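Latemitz > Boletim interno > Setembro > Oficina e células

Célula das barras: o que mudou e o que falta fazer

Notas rápidas da manutenção, para quem vai pegar na célula nas próximas semanas.

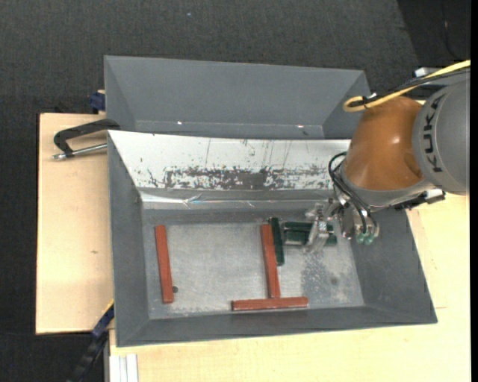 Garra do KUKA dentro da caixa da frente, com barras vermelhas e verdes. A caixa de trás parece vazia na parte visível.

Começando pelas caixas, que foi onde se perdeu mais tempo. As duas estavam a fugir da posição ao fim de um turno, pouco, mas o suficiente para a garra descer torta junto à parede. Agora estão presas com grampos à bancada do lado esquerdo. Apertar à mão, sem alavanca. Quem desmontar para limpar volta a encostar as caixas uma à outra antes de apertar, e só depois corre o programa de referência. Já houve quem fizesse ao contrário e a célula parou a meio da manhã.

Parede do fundo da caixa da frente: riscada, e com uma faixa escura de desgaste na parte de baixo. Sabemos. A placa branca foi posta à experiência e não vai durar para sempre. Pedimos duas novas à Birov, ainda sem data. Até lá, não lixar nem pintar. Passar pano seco, mais nada. A fita transparente por baixo está enrugada e brilha bastante com a luz de cima – se alguém tiver tempo, descolar e pôr outra, bem esticada. O fundo metálico também tem uma zona gasta à direita, fica como está por agora.

Garra. Verificar os dedos no início de cada turno, folga e parafusos. As pontas verdes claras limpam-se com álcool, nunca com o desengordurante da oficina (deixa película e depois as barras escorregam). Suplentes na gaveta 2 do armário da Naidoo, em saquinhos. Quem tirar o último avisa, por favor!! Na semana passada ficámos sem nenhum e só se deu por isso à noite.

Cabos e mangueiras. O cabo amarelo faz uma volta apertada por cima da junta laranja e essa volta é para vigiar. Mover o braço devagar até ao limite dos dois lados e ver se o cabo prende ou roça. Mesma coisa com as mangueiras pretas do punho, que passam à frente da garra. Se tocarem na parede da caixa quando o braço desce, parar e chamar a manutenção. Não amarrar com abraçadeiras por iniciativa própria, já tivemos uma mangueira estrangulada assim.

Velocidade: está a 60 por cento enquanto durarem os testes com barras encostadas. É o caso mais chato, duas barras a tocar-se e uma delas deitada, a garra às vezes apanha mal a aresta. Subimos para 70 quando o programa novo passar um turno inteiro sem intervenção. Não mexer no valor entretanto, mesmo que a fila esteja grande.

Misturar cores é de propósito, não é preciso separar as vermelhas das verdes antes de as deitar na caixa. Pedimos só que não as empilhem à mão num canto, têm de cair ao acaso.

Ainda por fazer:
– placa nova na parede do fundo (à espera da Birov)
– fita transparente
– etiqueta no quadro, a antiga descolou-se
– cópia de segurança do programa para a pasta Nonside, a que lá está é velha
– rever a posicao de repouso do braço, fica demasiado perto da caixa de trás

O caderno da célula continua em cima do armário. Escrever lá tudo, mesmo as paragens curtas, com a hora e o que se fez. Há páginas que só dizem "parou" e assim não dá para perceber nada. Dúvidas no balcão da manutenção até às 16h, depois disso só por telefone interno.

Itens recentes
Troca de filtros no compressor da nave 2
Nonside: novas pastas e permissões de acesso
Chaves dos armários, nova lista
Birov muda o horário das entregas
Luvas: tamanhos em falta no armazém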